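Print this page
E-mail this page

CLENSIDE WATER DISTRICT
Minutes of the Regular Meeting of the Operations Board
January 28, 2020

The meeting was called to order at 6:30 p.m. in the district office. A quorum was present. The agenda was approved with one change: Item 7 was moved ahead of Item 6.

1. Minutes of the previous meeting
Approved with a correction to the spelling of Ivumdale Road in Item 4.

2. Operator's report
Both wells ran normally during the period. Well 2 was shut down for one night for replacement of the check valve. The district serves 2,169 active connections. Chlorine residuals at all sample points were within the permitted range. The standby generator at the Grarklow pump station failed its monthly load test on a low coolant alarm. The sensor was replaced and the test repeated without fault.

3. Meter replacement
The contractor has installed 153 meters in the Ivumdale zone since October. Work on the east side of the zone is held up by curb boxes that were paved over during street resurfacing. The operator asked for authority to raise the boxes with district labor and bill the town for materials. A member asked whether the town had agreed to this. The operator replied that it had agreed by telephone but not in writing. Moved and seconded to authorize the work on receipt of a letter from the town. Carried.

4. Grarklow main, pressure complaints
Customers at the upper end of the Grarklow main continue to report low pressure in the early morning. A recorder placed on the hydrant at the top of the hill showed pressure falling to 50 psi between 5:30 and 7:00 a.m. and recovering by 8:00. The engineer considers this adequate at the main and believes the complaints come from old galvanized service lines. Two of the affected services will be exposed and inspected when the ground allows. The engineer is to report back with pipe condition and an estimate for replacement on the district side of the curb stop.

5. Leak detection
The board reviewed a proposal from Gu Leak Survey for acoustic testing of the older cast iron mains. The price does not include traffic control on the state highway. One member objected to paying for a survey before the zone meters have been calibrated, as the present loss figure may be a metering error. After discussion the item was tabled. The operator will calibrate the zone meters first and supply revised figures.

7. Backflow program
Letters were sent to commercial customers whose annual test reports are overdue. Three have not replied. Second notices will go by certified mail, with shutoff to follow under Section 9 of the rules.

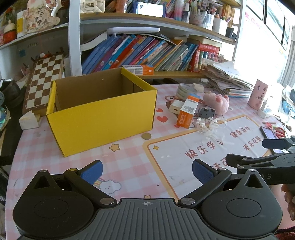
6. Rules and fees
The charge for an after-hours turn-on was discussed. The present charge does not cover the overtime minimum. Moved and seconded to set the charge at $200, effective with the next billing cycle. Carried, one opposed. The opposing member asked that the minutes record a preference for waiving the charge where the shutoff was made in error. The clerk noted that the existing rules already permit this.

8. Correspondence
A letter was received from a Clenside resident regarding discolored water after hydrant flushing. The operator has replied. Future flushing notices will be posted on the district website as well as mailed.

9. Other business
The lock on the north gate of the reservoir site is to be rekeyed. The operator will hold the spare keys.

The meeting adjourned at 8:10 p.m.

Respectfully submitted,
Clerk of the Board

Print this page
E-mail this page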